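Flilis Notes - automation from the receiving end

Posted in February by the Flilis editor
7 comments | 183 shares

The second half of the Stalten kitchen project has been slower than the first, and most of the delay has nothing to do with hardware. I have been on it since the planning stage as the person who writes the work instructions, so my view is a narrow one. I deal with what people are asked to do, in what order, and what they are told when the order changes.

Some background for readers who skipped the earlier posts. Stalten runs a central kitchen that supplies canteens. Famow is the contractor for the automation. The task under study is ingredient transfer: picking single items off a surface, putting them in a pan or a bowl, and moving the bowls to the next station. At present people do all of it. The plan is for an arm to do the picking and a small tracked vehicle to do the carrying, with one person supervising a bench where three people now work.

Development happens on an office table, with toy vegetables. A toy keeps its shape and can be picked up as many times as the schedule requires. Real produce comes in at a later phase, and I expect the grip settings to be revised when it does. 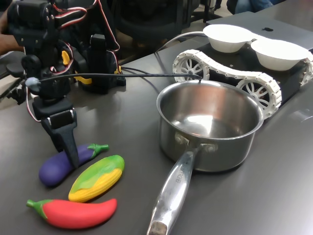
The first draft of my instruction sheet had the operator doing four things: start the cycle, watch, clear faults, log the result. The kitchen staff sent it back with notes, and the notes were better than the draft. "Watch" was the main complaint. A person who has spent years doing prep by hand does not know what to watch for in a machine, and the sheet did not say. The current version names the points where attention is needed: the approach to the item, the moment of contact, the lift, and the travel over the pan rim. Between those points the operator may look elsewhere.

Contact is the hard part. An eggplant is wide and smooth, and a gripper that comes down a little off center will press on the item without getting around it. A person corrects for this without thinking. When I asked the prep staff to describe how they pick up a vegetable, most of them could not, and the ones who tried gave different answers. That matters for training, both of the system and of the people. If a skill has never been written down, a supervisor has nothing to compare the machine against except a general feeling that it looks wrong.

The pan is the other complication. Polished steel throws back whatever light is overhead, and the bright patch moves when the pan is turned. I have asked for the pan position and handle direction to be marked on the bench in the production version. The kitchen already does this informally, with handles turned the same way on every shift.

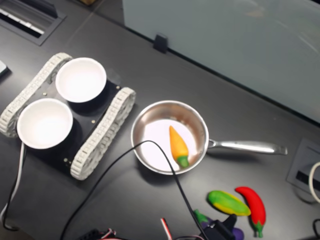

The carrot in the pan, with the two bowls on the tracked chassis alongside.

I also keep the cycle log. The format was borrowed from Golob, an older packing line project, and it has one column I would not give up: a free text field for what the person did. Most logs record only what the machine did. With 909 entries in the file, the free text is the part I read first. Operators write things like "moved corn away from pepper" or "waited, was not sure it had finished." The second kind of entry is a design problem. If the person at the bench cannot tell that a cycle is over, the instruction sheet cannot fix it, and the request goes to Famow for a signal.

The entries also show how the work changes. Hand prep is steady and physical, and you can talk while you do it. Supervising is lighter on the wrists and harder on the attention. Two of the kitchen staff told me they were more tired after an hour of supervising than after a normal hour at the bench. I do not have a measurement for this and I am not going to invent one. I have written it into the staffing section as a reason for shorter turns, and the section is still under review.

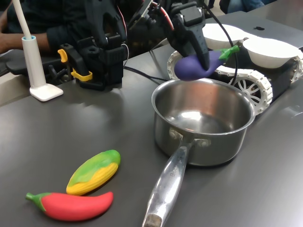

Eggplant in the gripper, near the rim of the saucepan.

On jobs, Stalten has said in writing that no one at the bench will be let go during the pilot. It has not said anything about afterward. People noticed that, and they asked me, and I had to tell them that the document I work from stops at the same place. I would prefer a sheet with a clear second page, even an unwelcome one. It is hard to train someone for a role when neither of you knows how many of those roles there will be.

Next on my list is the fault section. It has 7 codes at the moment and at least two of them describe the same stop. I am going through the log to see which wording the operators use when they are writing for themselves, and I will use theirs.

Related posts
Golob, revisited: what the packing line log got right
Writing a stop procedure people will follow
Pan handles, bench marks and other informal standards
Stalten kitchen project, part one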